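I keep hearing that a home robot build pays for itself, usually from people who are still buying parts. Bülent Tokgöz told our workshop in August that a pair of arms would soon be doing the fiddly jobs for us. I've put more than 201 evenings into machines of one kind or another, and I don't believe him.

The money is the smaller problem. Kirsty Halliday spent $3,000 on her Grorkix build and can tell you where every dollar went. Ask her about the hours and she changes the subject. My own complaint is with how we judge these things. We cheer when a gripper closes on something, then go home before anyone asks what job got done. Two arms can meet over a flowery tabletop with one black object between their grippers, purple cable looping around both elbows, and the small blue and orange-red piece under the right arm is still a thing a person could pick up without thinking. Build one if you enjoy building — I do — but leave the labor-saving talk out of it until somebody's evenings get shorter.

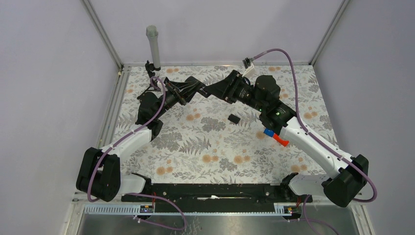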